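Bin bags, room 12: the gallery

Edisell says its tinted bag makes a bedroom bin "a pleasure to empty". I have my doubts about any bag that promises pleasure, so these are from the bedroom at Bolevham, with its brown carpet and plain white bed linen. Added 28 May 2019.
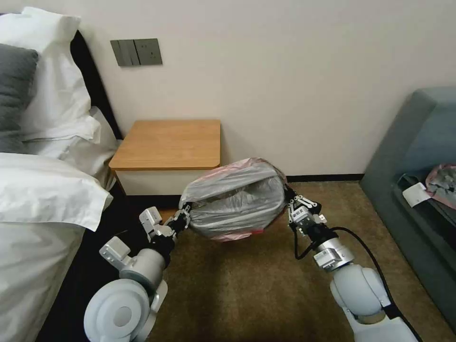
Grey film, pinkish red showing along the top and the lower edge. Plenty of creases for something sold as smooth.
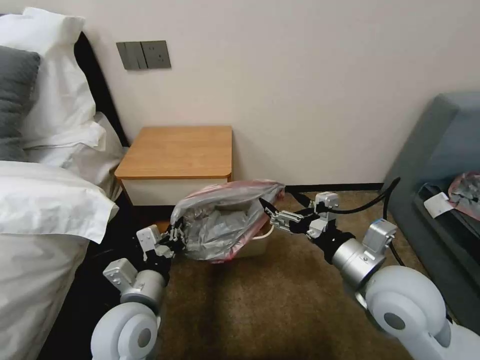 Bunched up over the little bin by the nightstand. The red tint is at the rim, where I suppose it is meant to look smart. I remain unmoved.

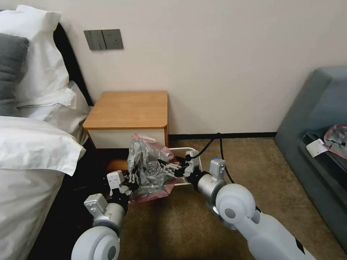 Low over the carpet, with a white wire frame on the floor just behind. The honey-coloured top on the nightstand is the nicest thing in the room, if you ask me.

Katsuhiko Ebihara wrote in to say I was being unfair, and that the colour matters less than the size. He has used the Vidal bags for two years and finds that a bag cut too big for a bedroom bin always slumps, whatever it costs, so he folds a good hand's width over the rim and ties a knot in the slack. He also thinks grey is the right choice, as clear bags put yesterday's tissues on show.

Fair enough on the tissues. I'm less sure about the knot – it has come undone on me more than once, and a pack at 7 pounds ought to fit without one. Cemura does a smaller size with a drawstring, which I'll try in June. The box claims it is "tear-proof". They all claim that.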